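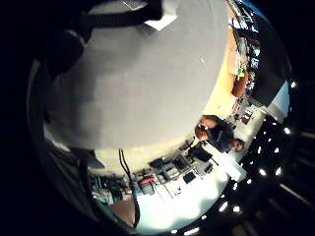 Volume 3, page 392

Placement familial (Jolasville)

Le placement familial, c'est le fait de confier un enfant à une famille qui n'est pas la sienne, pour quelques nuits ou pour toute une enfance. Je reprends cette notice de l'ancienne édition, que je trouvais bien sèche (et puis je suis passé par là moi-même, autant le dire tout de suite, ça s'entendra), et je m'en tiens à ce qui se pratique à Jolasville et dans les communes voisines.

Terminologie

Chez nous on dit « famille relais » quand l'accueil est court et « famille d'attache » quand il dure. Les vieux du coin disent encore « les McGrath » pour n'importe quelle famille d'accueil, du nom de la maison McGrath, rue du Lavoir, qui recevait des enfants bien avant que j'arrive. Petit, je croyais que c'était un métier ! À ne pas confondre avec l'adoption : l'enfant placé garde son nom, et ses parents gardent le plus souvent leur mot à dire sur l'école, la santé, les vacances.

Histoire

La maison McGrath a fonctionné comme un petit foyer, avec dortoir à l'étage et potager derrière, puis les enfants ont été répartis peu à peu chez des particuliers. Lorcan Hanrahan, qui y a grandi avant d'accueillir à son tour, a raconté tout ça dans un cahier de souvenirs, Kastum, du nom du chien de la maison. C'est un texte décousu, avec des pages entières sur la soupe et presque rien sur les papiers, mais je n'ai pas de meilleure source pour les premières années. Il y parle de 29 enfants passés par le dortoir. Je n'ai pas retrouvé de registre qui permette de vérifier.

Déroulement d'un accueil

L'association Sonska fait le lien entre les familles et les services. Elle organise d'abord deux visites, une chez la famille, l'autre là où vit l'enfant, et ensuite seulement on parle de valises. Dans mon cas, j'avais sept ans, un sac de sport et une peur bleue de l'escalier de la cave. Le premier soir on m'a demandé ce que je mangeais au petit déjeuner, j'ai répondu « rien », et j'ai tenu parole environ trois jours...

Les frères et sœurs sont en principe placés ensemble. En principe, parce que les maisons avec assez de chambres sont rares par ici, et j'ai connu des fratries qui ne se retrouvaient que le mercredi après-midi ou pour la fête de juillet, au bord du canal.

Après la majorité

C'est la partie que l'ancienne notice oubliait complètement. À dix-huit ans l'accueil s'arrête, sauf si un contrat le prolonge, et beaucoup de familles gardent la chambre telle quelle, contrat ou pas. La mienne l'a fait. J'y dors encore à Noël, sous la même lampe en forme de fusée.

Voir aussi : Parrainage de proximité ; Maison McGrath ; Tutelle.

Notice revue le 2025-05-29.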